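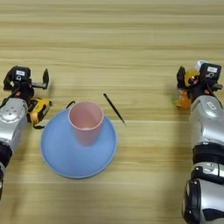 Blue plate, pink cup, tape measure.

How to Plan Your Stomach for a Chili Cook-Off

Posted by Imogen Crabtree, 11 August 2024

A chili cook-off is a long afternoon of very small portions, and people treat the small portions as a reason not to plan. I have been that person. At my first one I ate nine samples in the opening twenty minutes, all from the same row, and spent the rest of the event sitting on a hay bale thinking about my choices. The Orndale cook-off in June was my sixth, and I left it upright. What follows is the method.

Before you go

Eat breakfast. A plain one, with some bread or oatmeal in it. Arriving starved sounds like good strategy, but the first three pots will taste like the best chili ever made and you'll vote for one of them. I once gave my token to a man whose chili, when I went back for it an hour later, was mostly warm ketchup.

Find out how the tasting works. Most cook-offs do one of these:

Tasting kit. You pay at the gate and get a wristband, a spoon and a voting token.

Ticket per cup. You buy a strip and hand one over at each table. Slower, and better for people with no self-control.

Donation jar. You feel guilty at every table and end up spending more than you would have with a wristband.

Pack light. I bring a water bottle, a pen, a few crackers in a bag, a small container of plain yogurt and a shirt I don't care about. Kelly Sugden brings her own metal spoon every year, and I made fun of it until the year the plastic ones ran out at two o'clock.

Walk it once with your hands in your pockets

Do a full lap before you taste anything. You're looking for line length, for what kinds of chili there are, and for the table with the fire extinguisher out front. Mark the ones you want on the back of the flyer. Orndale drew 1,000 people this year, and the lines in the middle of the field were already silly by noon, while the tables behind the bandstand had cooks waving at strangers.

Go behind the bandstand. That's where I found Yvonne Sowerby's green chili with pork, which had no line at all and should have had a parade.

Pick an order

Go mild to hot. This is the one rule I'm bossy about. Once you've had something with ghost pepper in it, your next four cups are going to taste like hot water with beans.

My usual order is white chicken chili first, then green, then the bean and vegetable pots, then classic red, then anything with a skull on the sign. Smoked brisket chili goes wherever the line is shortest.

Take two spoonfuls and stop. The first one tells you how hot it is. The second one tells you if you like it. You don't owe anyone the bottom of the cup, although it's polite to walk out of the cook's sight before you throw it away. I've been caught at this – Beathag Menzies watched me bin half a cup of her turkey chili from about a yard away, and she brings it up at Christmas.

Take notes you can read later

Write something for every pot. By cup ten they blend together. You don't need tasting words. My notes from June include "sweet, why," "good meat," "cinnamon???" and "marry this one." Put the table number next to each. I skipped that step one year and had to vote by describing a hat.

When it gets too hot

Yogurt, milk or a bite of cornbread. Water pushes the burn around your mouth, and beer does the same thing but you mind less. Find a seat in the shade, give it ten minutes, and keep your fingers away from your eyes. I'm going to repeat that for the benefit of Kelly: keep your fingers away from your eyes.

Talking to the cooks

Ask what kind of chiles they used. They'll love you. Ask if there are beans in it and you may be there a while, especially if the cook is from Texas or has visited. Don't ask for the recipe while there's a line behind you. Come back near closing, when they're tired and want to get rid of what's left, and you'll often get the recipe and a quart of the stuff to take home. Bring a container with a lid that closes. My car seats can speak to that.

Voting

Vote late, but don't wait for the last five minutes. Go back for one more spoonful of your top two before you hand over the token. This year the people's choice went to Beverley Nuttall by 2 votes, and the runner-up's brother-in-law had gone home with his token still in his pocket. I hear it's been a quiet summer over there.

Afterward

Skip dinner. You'll think you want it, and you're wrong. Drink some water, soak the shirt, and write down the name of the cook you liked best while you can still read your own flyer. Mine has a large orange stain where table 14 used to be.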